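Tea room opens in Curnutance, takes its spoons seriously

CURNUTANCE – The town has gone without a place to sit down over a pot of tea since the old station buffet closed, a hardship most residents bore by drinking coffee. That ended this month when the Lanero Tea Room opened its door on Auer Street, between the key cutter and the shop that is always having a closing sale.

The room seats 18 if everyone is on good terms. It has white tabletops, one large window and a menu that runs to a single sheet, printed on both sides, with the back devoted to asking customers please not to microwave anything.

Loose tea is available, but the house specialty is the single-serving packet. Customers pick one from a drawer behind the counter, carry it to their table and open it themselves. The owners, a couple who moved here from Grulivstead in the spring, say they like people to have a good look at the wrapper first. They have a point. Some of the wrappers are handsomer than anything else for sale on Auer Street.

The drawer held 347 packets on opening morning, according to a sheet of paper taped inside it. By closing time it was visibly lighter, and the owners had stopped updating the sheet.

Chinese black and oolong teas make up most of the selection, along with a short shelf of green tea and one box of peppermint for people who were brought along by somebody else. Staff will explain the difference between any two of them at whatever length the customer can stand. A reporter who asked a simple question about brewing times left 25 minutes later with a diagram.

Then there are the spoons. The owners began picking up odd ones at flea markets before they had any thought of a tea room, and the collection now stands at 979, most of it still in boxes upstairs. No two places are laid with the same spoon on purpose, and regulars have already begun to play favorites. On a recent morning one table of four spent longer trading spoons than choosing tea.

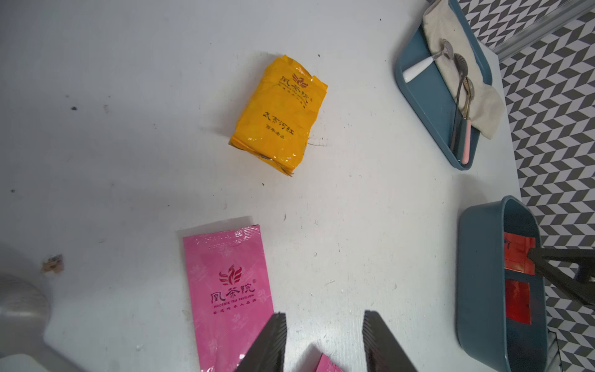
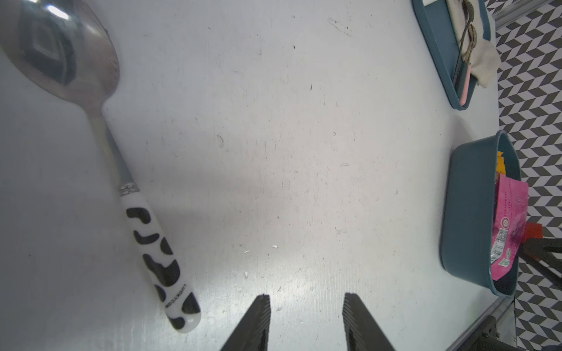 Top, packaged tea in yellow and pink wrappers. Bottom, a spoon with a cow-print handle.

The cow spoon has done particularly well. It is on the large side for a teacup, a matter on which customers have offered comment, and it has been requested by name, or at least by animal. A second one is being sought. Anyone in the county with a spare is invited to stop by, and the owners say they will pay in tea or in cash, with a clear preference for tea.

Cloth napkins are used throughout. This was a subject of some debate at the town's small business office, where a paper supplier's brochure had been pressed on the couple with real enthusiasm. They took the brochure home and bought cloth anyway. The napkins are washed on the premises and, by their own admission, not ironed.

Getting the place open cost the owners $4,000 more than they had planned, nearly all of it spent on plumbing. The building last housed a tax preparer, who had left behind a sink in working order and pipes in a condition the plumber asked to photograph. Painting went faster. The walls were supposed to be a color called oat, and under the ceiling lights they are closer to putty, but the couple has decided to live with it.

Opening week was not without incident. A delivery of teapots went to Grulivstead, where the owners no longer live, and spent two nights on a former neighbor's porch. The credit card reader failed for most of one afternoon and customers paid on the honor system – the jar came out $3 over.

Food is limited for now to toast, shortbread and a lemon cake that tends to be gone by 11 a.m. Sandwiches may follow in October if the county signs off on the kitchen. The inspector has visited once, had a cup of oolong and asked for a second refrigerator.

The Lanero Tea Room is open from 8 a.m. to 4 p.m. and shuts for half an hour at noon, when the owners have lunch. They know that is when everyone else has lunch, too. Several people have mentioned it.

Parking is available behind the key cutter.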